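Lost, Then Found, Then Interviewed: How Survivors' Stories Change in the Retelling
Final project report, Narrative Nonfiction Seminar
Covadonga Mateos and Akihiko Kobori
Submitted 7/16/25

1. What we set out to do

People who get lost at sea and come back tend to tell the story many times. We wanted to know what happens to it along the way. Our case was Preben Zoëga, who spent two nights in a rowing skiff off Ullwood after an oar snapped and the tide took an interest in him. He was on his way to buy bait. He has since told the story to the local paper, a radio program, a church supper and, in August last year, to a room of paying guests at the Jonthorpe boating club.

We chose Zoëga partly for the quality of the record and partly because he answered our email.

2. Sources

We worked from five tellings, all recorded within a year of the rescue. Three were audio, one was a newspaper interview, and one was the speech he typed up for the boating club and then mostly ignored. Isabelle Gagnon, who was on the boat that picked him up, gave us an interview lasting 56 minutes. Her own account of the rescue takes up four of them. The rest is about engines.

The transcripts went into Sondo, the annotation program our department pays for, and we tagged every statement that could be checked against another one. That gave us 1,101 tagged statements and one ruined weekend when the export function put them in alphabetical order.

3. What changed

The weather got worse. In the newspaper it is "choppy." On the radio it is "rough." By the church supper there are waves "the size of a garage," and at Jonthorpe it is a two-car garage. Gagnon remembers a flat gray morning and a man waving a sweater.

The food got scarcer. Zoëga set out with a cheese sandwich and a thermos of coffee, and says so in the first telling. The sandwich is down to half by the third and gone by the fifth. We can't find the point where he eats it.

The seal is harder to place. It is missing from the first two tellings, turns up on the radio as something he "might have heard," and by the end has followed the skiff until dawn. We asked him about this directly. He said the seal had always been there, but the reporter hadn't asked.

4. What stayed the same

The oar breaks in the same words every time: "It went like a carrot." He also never changes what he thought about on the second night, the unpaid bill at Þorgeirsson, the hardware store where he bought the oar. We had expected the emotional parts to drift most. In this case they held still, and the scenery moved.

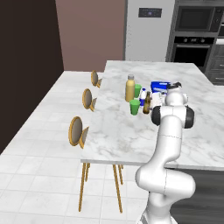
Fig. 1. White robotic arm over a marble-topped kitchen island (computer rendering).

5. Problems

Five tellings by one man is a small pile. Our tags also depend on what we decided counted as a statement, and we disagreed often. Kobori wanted to tag sighs. Mateos did not, and typed faster.

Our adviser, Ditte Bech, pointed out that we told the sandwich part differently in our draft and in our class presentation. We have checked, and she is right. In the presentation it was ham.

6. If we did it again

We would record a sixth telling ourselves, with Gagnon in the room, and see which of them gave way first. Zoëga has agreed to this. Gagnon said she would come if it was before lunch.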